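June
By Milan Koster
Category: Business Climate / Investment

"The license took 80 days and the electricity took longer"

Zanasberg wants to be known as a place where a company can be opened in one morning. The regional office for investment says this goal is already reached, and on paper it is so. I wanted to hear from people who have tried it.
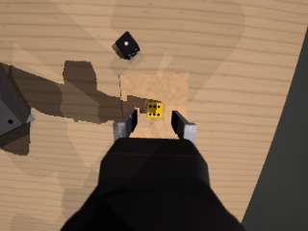
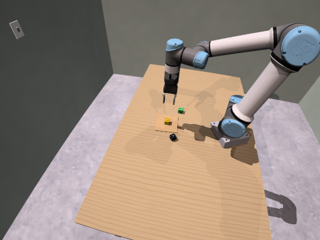
According to Praninetti, the morning part is true. She registered her packaging firm online before lunch, paid the fee by card and had the company number in her mailbox at two o'clock. "I was very happy that day," she told me. "I called my brother and said, come back home, it is different now."

Then came the rest. To start production she needed a building permit for a small extension, a fire certificate, and a stronger connection to the power network. The permit office asked for the same floor plan three times, each time with a different stamp. "The license took 80 days and the electricity took longer," she said. "During this time I was paying rent for a hall where I could not switch on one machine."

I asked her if the reforms were then only for show. She thought for some time before she answered.

"No, I would not say this. Five years ago my cousin had to visit nine offices only for the registration. Now it is zero offices. But the government repaired the part which foreigners measure. The part after it stayed how it was."

Moreira, who advises foreign buyers in the region, sees it with more patience. In his small office near the railway station he showed me a folder with inquiries from the past year. There are 352 of them, mostly from companies that look for a second location in a cheaper country. He told me that 30 have ended in a signed contract.

"People hear this number and they make a sad face," he said. "For me it is a good number. Before the new law we had four."

What do the others say when they withdraw? Moreira said that taxes are almost never the reason. They ask how long a court needs for an unpaid invoice, and he has to tell them the truth — close to two years, if the other side has a good lawyer. They also ask whether the rules will be the same after the next election. To this question he has no answer in his folder.

He is more hopeful about Trimine, the industrial zone on the south side, where all permits are given at one desk. The zone should bring 1,000 jobs when it is full. At present half of the plots are still grass, but the road is finished and the water is connected.

Praninetti looked at Trimine too, and decided against it. "The desk is very good, the people are polite," she said. "But the smallest plot is for a firm ten times bigger than mine. They built it for an investor who comes with an airplane. I come with a van."

Moreira did not disagree when I repeated this to him. He said that smaller plots were discussed in spring, and that he had written a letter in support of them. He has not received a reply.

Her machines are running now, in one shift. She would like to add a second one in the autumn, but for this she needs again more electricity, and the application is eleven pages. When I left she had it open on the desk, at page four.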